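## What I did with my half of the project

So our group split the work in two, and I ended up with the hand-held gripper and all the demos, while Slamet Manurung took the training side (he has the better laptop, and he knows it). The plan was to teach our little arm, which the class calls Zemlow, to set a place at a table. Fork, spoon, napkin, done. We picked it in August when it sounded easy!

The way it works is you hold the gripper in your hand, do the task yourself with it, and the camera on it records everything. I figured I'd knock out the whole set in an afternoon. I got 25 demos the first day and my wrist was so sore I had to switch hands, and then Slamet asked me to please not switch hands, as the left-handed ones looked totally different in his plots. Fair enough.

By the end I had 233 demos. We threw out 20 of them, mostly ones where I squeezed before I was really lined up and the spoon shot off sideways. The napkin ones were my favorite to record and the worst to train on. Cloth is hard, and I'd like that on the record for whoever picks this up next year.

One thing I changed partway through was how I started each run. At first I'd just start wherever my hand happened to be, and the arm learned to kind of wander before it did anything. After that I opened the fingers all the way and held still over the table for a slow count of 5 before moving. 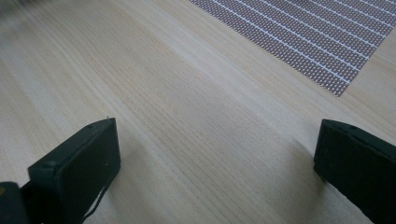
*Fig. 1. Gripper open over bare wood, with the striped placemat off to the upper right.*

The pale tabletop gave me more trouble than I expected. The wood is so plain in the middle that the tracking didn't have much to hold on to, and if I went too low and lost sight of the placemat, the path would drift. Keeping a piece of the mat in view fixed most of it. I also tried taping down some printed markers, but they kept curling up and I gave up on those pretty fast.

As for results, the spoon is good, the fork is okay, and the napkin we don't talk about at dinner. Slamet thinks more napkin demos would help. I think we should fold it thicker first and see, and we're still arguing about it.

Still on my list: clean up the file names (sorry, Slamet), re-record the fork runs with the slower start, and give the spare charger back to the lab.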